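Call for Participants: Demonstrating Garment Handling to a Two-Armed Robot

Last updated: 6 March 2018

The Bredby Institute for Assistive Machines invites applications from members of the public who wish to take part in a paid study at its Lemcombe site. Participants will guide a pair of robot arms by remote control through ordinary household tasks involving clothing. No previous experience of robots, computing or engineering is required.

Background to the study

Cloth is difficult for machines. A cup or a box keeps its shape when it is lifted, whereas a shirt changes shape each time it is touched, and the same shirt seldom lies in the same way twice. People cope with this from early childhood and would find it hard to write down how they do so. The Konstantinidis Programme, under which the present study is funded, takes the view that such skill is better shown than described. A person carries out the task through the robot, the movements of the arms and the views from the cameras are recorded together, and the recordings are then used to train the software which will later attempt the task alone.

The quality of the recordings therefore depends on the people who make them. Earlier work at our Bondton site relied on a small number of staff operators, all of whom had learned from one another and handled clothing in much the same manner. The Institute now wishes to record a wider range of habits. We are as interested in someone who has folded laundry for a living as in someone who has always avoided it.

The work

Participants will sit at a control station beside the work table and hold a pair of lightweight handles, one for each hand. When a handle is moved, the corresponding robot arm follows. Squeezing the trigger closes the gripper. Most people need one session to become comfortable with the controls, and the first session is set aside entirely for practice.

A single demonstration consists of one attempt at one task with one garment. The tasks in the present round are as follows:

- flattening a T-shirt that has been placed on the table
- folding a T-shirt in half and then into a square
- drawing a garment out to its full length along the table
- turning a garment over
- moving a folded garment to a marked position

Work with a white garment on the white table, from overhead and from a camera at the gripper:
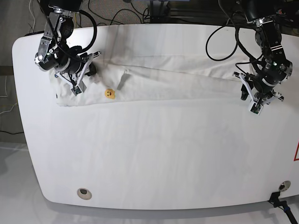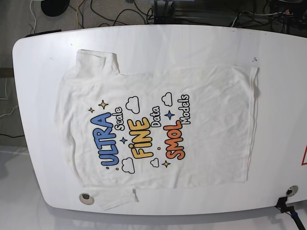
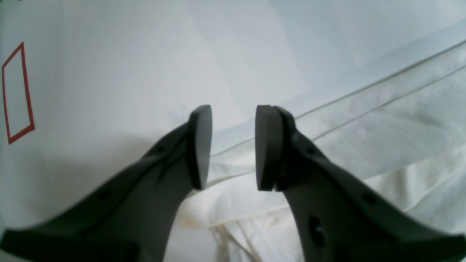

Participants are asked to work at an even pace. Speed is not assessed. If a grip is missed, the participant should open the gripper, move back a little and try again, as a person would at home. Recordings that include a recovery of this kind are kept and are of considerable value to the programme. A demonstration should be stopped only when the garment has left the table, when an arm has reached the end of its travel, or when the session supervisor asks for it.

Garments are supplied by the Institute. White items form a large part of the present round, as pale cloth against a pale surface gives the cameras little to go by. Coloured and patterned items will be introduced in later rounds.

Time commitment and payment

We are seeking 64 participants. Each will attend four sessions on separate days, to be arranged individually between now and the end of August. A session lasts two hours and includes two rest periods, which are to be taken in full. In a normal session a participant may expect to complete 22 demonstrations, although no minimum is set and payment does not depend on the number achieved.

Participants will receive £200 on completion of the four sessions. Those who withdraw early will be paid for the sessions they have attended. Travel costs within the county will be repaid on production of a ticket or a mileage claim.

Who may apply

Applicants must:

- be aged 18 or over
- be able to sit and move both arms freely for up to 30 minutes at a time
- have normal or corrected eyesight
- be able to follow spoken safety instructions in English

Left-handed applicants are particularly encouraged, being poorly represented in the recordings held so far. Applicants who have a condition affecting the hands, wrists or shoulders are welcome to contact the study office before applying – in many cases the handles can be adjusted. Employees of the Institute and members of their households are not eligible.

Safety and conduct

All participants will receive a safety briefing before their first session. The arms are limited in force and speed, and a stop button is fitted at the control station within reach of either hand. Participants must not reach over the table while the arms are powered. Garments are reset between demonstrations by the supervisor, who is present throughout. Long hair should be tied back, and loose scarves and lanyards removed on arrival.

Use of recordings

The Institute will record the positions of the arms, the opening and closing of the grippers, and video of the table. Participants' faces and voices are not recorded. Each set of recordings is stored under a number, and the list linking numbers to names is kept separately and destroyed when the study closes. Participants may ask for their recordings to be withdrawn at any time before that date. The collection held from earlier rounds stands at 1232 demonstrations, and it is intended that the full set will be made available to other research bodies under licence.

The study has been reviewed and approved under the Institute's own ethics procedure. A copy of the participant information sheet will be sent to every applicant, and should be read in full before the consent form is signed.

How to apply

Application forms may be obtained from the study office at Lemcombe, in person or by post. Please state on the form which days of the week are suitable, whether you are left- or right-handed, and whether you have taken part in any earlier study at Lemcombe or Bondton. Previous participation is not a bar to selection.

Places will be offered in the order in which complete forms are received, subject to the need for a reasonable spread of ages. Applicants who are not offered a place may ask to be kept on the list for the next round.

Related calls and vacancies

Session Supervisor, Lemcombe (part-time, fixed term)
Call for Participants: Packing a Shopping Bag by Remote Control
Technician, Robot Arm Maintenance, Bondton
Konstantinidis Programme: Notes for Visiting Researchers
Garment Donations: What We Can Accept

This website uses cookies to remember your settings and to count visits to our pages. By continuing to use the site you agree to their use. Read our cookie policy.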